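Tolley sets November order for second set of hand-held grippers

Tolley will place an order in November for a second set of hand-held grippers and has put off the purchase of a robot arm until the next budget year, according to a planning note issued Aug 12, 2023.

The order covers 9 pairs, with spare fingers and cables. Zallach quoted $1,836 per pair including the printed marker cubes. A competing quote from Bajwa was lower but left out the cubes and priced replacement fingers separately, and delivery would have run past the end of the year.

Dayana Tamayo, who manages equipment planning at Tolley, said the company had budgeted by the number of recorded tasks. The current target is 1,000 recordings of short everyday jobs, such as handling paper cups at a machine. Operators wear or carry the equipment and do the work by hand, so sites can be added without floor anchors, guarding or an electrical survey.

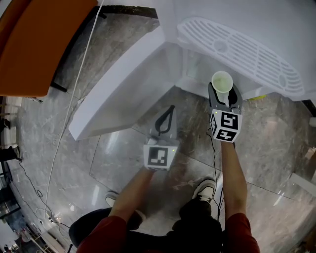 Cable wear is the largest running cost in the plan. Tamayo's group expects to replace cables more often than fingers and has moved part of the maintenance line to cover it. Marker cubes are treated as consumables. A scuffed face can make tracking unreliable, and the note calls for inspection at the start of each shift.

Storage and processing are budgeted separately. Yhon Quintero, who handles that side, asked for a server upgrade before the new grippers arrive. The existing machine is at 74 percent of capacity, and the request is still under review.

The arm purchase will be reopened once the recordings have been checked. Wakedik has agreed to hold its price until then. Tolley did not give the value of that quote, but Tamayo said installation and safety work would add about a third to it.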